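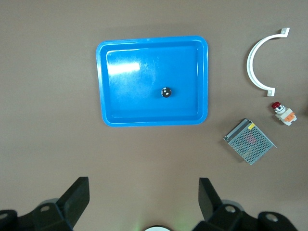 Bench layout: blue tray, pipe clamp, red push-button switch, power supply with the mesh cover.

Electrical Bench Basics, Handout 2: Laying Out and Sorting Small Parts
Notes by Cường Đỗ, Apr 30, 2022

Hi all! A few of you asked me to write up what I rambled about last session, so these are my notes, tidied up a bit (but only a bit). We're still working toward the little control box project, and before anyone picks up a screwdriver I want you to get good at the boring part, which I happen to love: putting things on the table so you can find them again.

1. Trays are for small stuff

I like a tray with a raised rim and a bright color. Blue is great on a brown table. Anything small and round goes in the tray the second it leaves your hand, even if it's just one piece. I once spent most of an evening under my own bench with a flashlight looking for a knob. It was in my shirt cuff.

Big parts stay out of the tray. If you pile a power supply on top of your screws, you've made a very heavy lid.

2. The pipe clamp

The white plastic one shaped like a letter C, with a flat tab at each end. Look for the holes in the tabs, that's where your screws go. Don't crank them down! Plastic tabs crack, and they usually wait until you've finished everything else. Snug, then stop. If the pipe wobbles, check the clamp size before you blame the screws.

3. The push-button switch

Red mushroom cap in front, metal collar behind it, contact block at the back. Lay it on its side so you can get a look at the terminals. Before wiring, test the contacts with your meter, once with the button out and once with it pushed in, and write both readings down. Please do write them down. Bảo Hầu and I disagreed for a whole coffee break over which contacts were normally open on ours, and neither of us had a note to point at.

For the control box we want the contact that opens when you push. Sketch it first, and show me the sketch.

4. The power supply

Mesh on top lets the heat out, so no papers, rags or sandwiches on it, ever. Find the terminal block and find the label, and copy the input and output ratings into your notebook before you do anything else. I check for this.

Safety, and I mean it: the supply stays unplugged for this whole exercise. The cover stays on. Parts inside can hold a charge after the plug is pulled, and poking a tool through the mesh is a quick way to get sent home.

For next time

Lay out your own parts and draw the layout in your notebook, up to 21 items if your kit is a full one. Label every part with its name and what it connects to. Stick drawings are fine, mine are terrible.

Read the terminal block pages in the Wendovis booklet too. Skip the section on motors, we get to those in August.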